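Granach 2 review: a task planner I've stopped fighting with

I've been running Granach on our two-arm setup since February, and I like it a lot more than I expected to. It's a planning and monitoring layer that sits on top of whatever controller you already have. Ours is Urkuteck's, and hooking the two together took me one long afternoon (most of it spent on a typo in a config file, my fault).

You write a task as a short list of goals, and Granach works out which arm does what. My test job is sorting building blocks into bins by color. Sounds like baby stuff, but both arms want the same patch of table, and that's where our old Stimberg scripts would just lock up and wait forever. Granach hands out the space in little time slots -- you can watch them slide by in the timeline view, and I've wasted more coffee breaks on that than I'd like to admit!
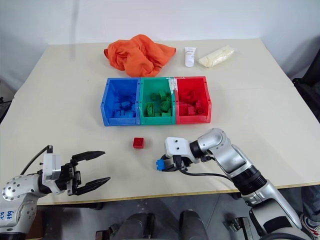 Masanja, who tried it on a packing job, found the time slots too cautious and said the arms spent half the shift being polite to each other. Fair point. There's a setting called "yield margin" that comes set very high, and once I pulled it down to 8 the waiting mostly went away. It should be on the first page of the manual, and it's buried in an appendix.

Perception is the weaker half. The color classifier is fine out of the box, but it gets muddled when blocks are piled up, and retraining wants 2,000 labeled crops. I had 1,742 and it flat out refused to start. Come on! The replay tool is great though -- scrub back to any grasp and see what the planner believed right then.

The license is $640 a year per workstation, updates included. I've renewed ours. If you only have one arm I'd stick with something simpler, but for two arms sharing a table I'd buy it again, and I'm hoping the next update does something about that crop limit.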